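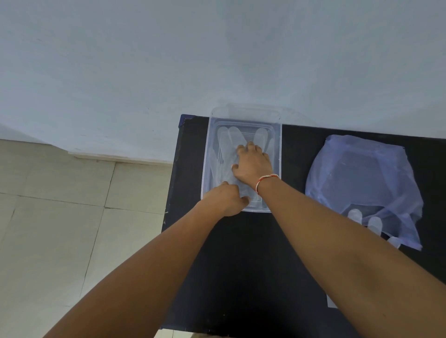 Bríd Mac Carthaigh wrote back within the hour to say that her mother would never in her life have said "cupboard", and that if the list was going to have "press" in it then it had better have "hot press" as a separate entry, seeing as they're two completely different things and you wouldn't put your cornflakes in one of them. So that's been fixed! It's entry 41 now and Bríd gets the credit.

Titeo: a list of house words

What it is

Titeo is a list of the words people in our families use at home, for kitchens and clothes and weather and children being a nuisance. Mostly it's Irish English, with a fair bit of Irish mixed in, plus whatever people have picked up from in-laws and from living in other places. I started it in the back of a diary one December when my niece asked me what a tilly was (the extra drop the milkman put in, if you're wondering) and I realised she'd never heard it from anyone but me.

There are 312 entries. Of those, 310 have a meaning filled in. The other two are words that somebody remembers clearly but can't pin down, and I've kept them in with the meaning left blank in the hope that a stranger will read them and shout.

What's in the folder

words.csv – the list itself, one word to a row
people.csv – who gave us what, by initials unless they said a full name was fine
sounds – a folder of short recordings, 119 of them, as mp3
notes.txt – arguments, mainly

The columns in words.csv

word: as the person spelt it, or as I did if they only said it out loud.
other_spellings: separated by semicolons. Some of these cells are very long. I'm sorry about "gansey".
meaning: in plain English, usually in the words of whoever sent it.
said_by: initials, matching people.csv.
where: the county or town the person connects the word with. It may be different from where they live now.
still_used: yes, no or sometimes. This is only that person's view of their own house, so please don't read it as "this word is dying out in Kerry".
sound: the file name if there's a recording, empty if there isn't.
remarks: anything else.

A few rows so you get the flavour

delph: cups, plates and so on, including the ones that aren't any good. Still used: yes.
brock: leftovers and peelings put by for the pig. Still used: sometimes, without the pig.
flahool: generous, a bit too generous, especially with butter. Still used: yes.
ciotóg: a left-handed person. Still used: yes, about me.
messages: the shopping. Still used: yes, and it confuses my husband's family every single time.

How we collected it

Very loosely. I asked people I knew, they asked their mothers, and after that it went round by email and on paper. Gráinne Daly took a sheet to the Barbu (the café, under the bridge) and left it on the counter with a biro on a string, and some of my favourites came off that sheet. You'll see those marked as "counter" in the said_by column, because hardly anyone signed it.

Siobhán Ó Briain did the recordings, on her phone, in people's kitchens. You can hear kettles. On one you can hear a dog being told to get down in both languages. I thought about tidying them up and then decided I liked them, so the only thing I've done is trim the silence at either end. The volume does jump about between files, so go easy if you're wearing headphones.

Savita Semwal sent a batch of Hindi and Garhwali kitchen words that her children use mixed into their English in Cork. We had a long back and forth over whether they belonged. I said yes, they're words used at home by people who live here, and that's the whole idea. They have their own spellings column in a separate tab if you open the Fuvis version, but in the plain csv they sit in other_spellings with the rest.

Spelling

I'm not a linguist and it shows. When a word is properly Irish I've used the dictionary spelling and put the fadas in. When it has wandered off into English and picked up an English sort of shape, I've left it how the person wrote it. Plenty of words are somewhere in the middle and I've just picked. If your program turns the fadas into little boxes, open the file as UTF-8 and they should come back.

Tadhg Ó Conaill thinks I should have put everything phonetic as well. He may be right, and he's very welcome to do it.

What it's good for, and what it isn't

It's nice to read out at the table. A teacher in Uretti printed a page of it for her class and had them take it home to their grandparents, which I was delighted by. You could use it as a starting point if you're looking into this sort of thing seriously, but please go and check against proper sources before you lean on it. The people in it are mostly women over sixty, mostly from Cork and Kerry, and mostly related to someone I know. Ulster is hardly there at all. If there's a word missing, all that tells you is that we didn't ask the right person.

The meanings disagree with each other in places. Where two people gave me different meanings I've made two rows. Don't merge them, please, I spent ages un-merging them.

Using it

Copy it, print it, stick it on the fridge. If you put it somewhere public I'd like you to say where it came from, and to leave out people.csv, as people gave me their names for this list and I'd have to ask them again for anything else. The recordings are for listening to and for teaching with. If you want one for anything you'd charge money for, write to me first and I'll ask the person whose voice it is.

Known problems

Entry 88 and entry 203 are the same word. I know. Each has a recording and I can't choose.
"sup" has its meaning in the remarks column.
Two of the counter words are in handwriting I can't read with any confidence – my best guess is in the file with a question mark after it.
The where column says "home" in a few rows, from before I'd explained properly what I wanted.

Changes

13/05/2026: added hot press, split gansey from geansaí and then put them back together, fixed the missing fadas in the g's.

Still to do: the weather words, which Gráinne has in a shoebox.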